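From: Ridwan Hidayat
To: Skedik home and housekeeping list
Subject: Re: Clearing off the coffee table before people come over

On Tuesday a list member wrote:

> We have a dark coffee table with a high shine and every crumb and
> smear shows on it. I spend ages on the thing before company comes.
> Does anyone have an order they do the sitting room in? I always
> seem to end up going back over the same spots.

Oh, I love this question! Ours is a Wattimena, almost black, very glossy, with a thin gold line along the front and a little gold crest in the middle, and I would not trade it for anything (even though it shows every single thing you put down on it). I've been through plenty of routines and the one I have now takes me 9 minutes, start to finish, if I don't stop to read the mail.

The big change for me was doing bottles before anything else. I used to start with the cloth like you do, and then I'd be lifting things with one hand and wiping with the other, and of course that's how you get smears.
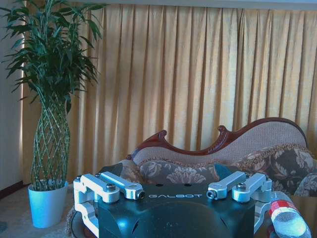 So now the bottles leave the room first, and I check the sofa and the floor as well as the table while I'm at it. If there's still water in one it goes to the plants, and the cap goes back on before it gets carried over a carpet. Ask me how I learned that one!

My full order, for what it's worth:

1. Open the curtains. You want the light coming across the tabletop so you can see what you're up against.

2. Bring the wastebasket right up to the table leg. Mine is a small round one and it lives there now. Tissues and paper scraps go straight in, and look under the papers too, that's where the remote hides.

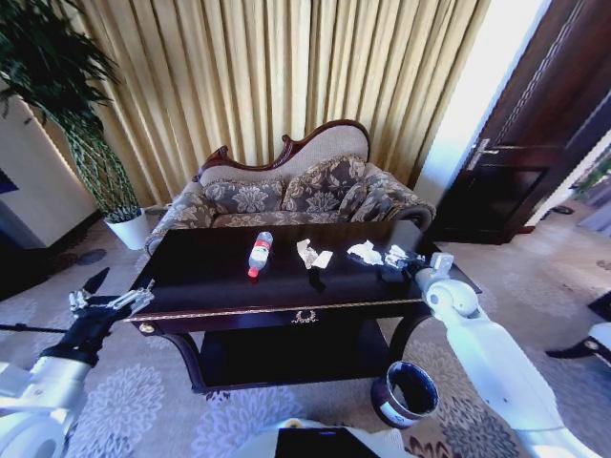
3. Bottles, cups, anything that stands up or rolls. Carry them out in one trip if you can.

I go by the middle of the bottle, where the label is. It gives you something to hold, and a thin plastic one that's partly full will buckle and squirt if you squeeze it near the top.

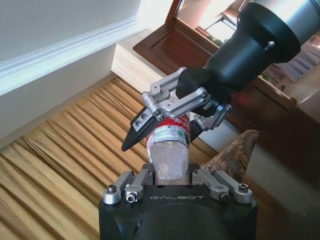 Then the dry cloth, long strokes, left to right, and only after that a barely damp one. I use the Folline cloths (the pack of 36, they last forever) and I don't bother with polish except in September when the whole room gets a proper going-over.

4. Cushions last. We have a carved sofa in a gray and beige floral and it looks wonderful the second the pillows are straight. Such a small thing and it makes me happy every time.
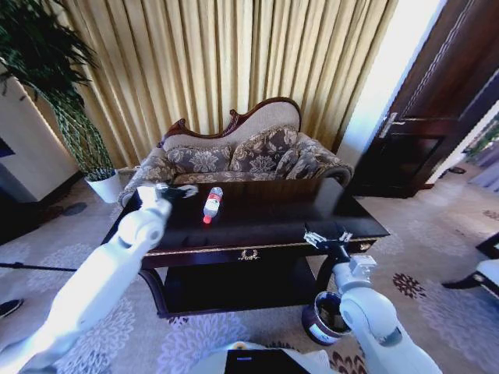
Bottle still to go, cushions in place.

One more thought on the lower shelf: do it before the top, on your knees, with the same dry cloth. I skipped mine for 2 months once and, well, don't. And if your table has gold trim like ours, go easy on it, just a dry corner of the cloth.

Would love to hear what everybody else does, especially anyone with a Skandmont table, my sister is thinking of getting one.

Ridwan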